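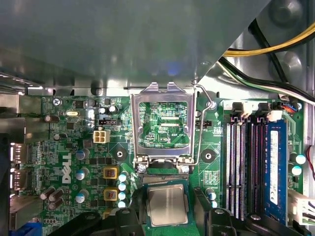 Séance 8 : préparer la cellule Eder pour la pose de processeurs

Bon, on attaque la partie que je préfère (et celle où vous allez râler, je vous préviens). La dernière fois, on a laissé le bras Eder avec son repère de base propre. Reste tout le bout de la chaîne : les doigts, la caméra de poignet, et la carte mère qu'on vise.

Les doigts d'abord. Alcool isopropylique, chiffon non pelucheux, puis vous vérifiez le serrage des boulons à la main. Un doigt qui a pris du jeu, ça ne se voit presque pas à vide, mais dès qu'il tient un processeur par les bords, la puce part de travers ! Je règle la force d'abord sur une puce morte, il y en a une boîte dans le tiroir de Plederdale. On serre par les côtés du substrat, jamais en appuyant sur le dessous.

Ensuite le socket. Sur les cartes Dell qu'on utilise, la plaque de maintien doit être complètement relevée et le levier dégagé avant de lancer l'approche. Le programme ne le contrôle pas, c'est à vous de regarder. Et regardez aussi au-dessus : la cage à disques surplombe le haut de la carte, donc l'approche se fait par le côté libre, pince inclinée. Les câbles, vous les écartez de la trajectoire avant, pas pendant (oui, je parle d'expérience).

Pour la caméra, on garde 1640 en largeur d'image et on refait l'étalonnage main-œil avec 10 poses de la mire. Si le résidu vous paraît bizarre, recommencez avec des inclinaisons plus franches, c'est presque toujours ça. Ha-rang Byun a rangé les mires chez Erkley, armoire du fond, merci de les y remettre à plat.

Côté entretien : graissage du poignet toutes les 3000 heures, à noter dans le cahier Tedine avec vos initiales. Le prochain tombe en juillet, on le fera ensemble.

À rendre : votre fichier d'étalonnage, la force de serrage retenue, et deux ou trois lignes sur la façon dont vous l'avez choisie. Ceux qui n'ont pas encore leur bracelet antistatique, passez me voir avant de toucher à la carte.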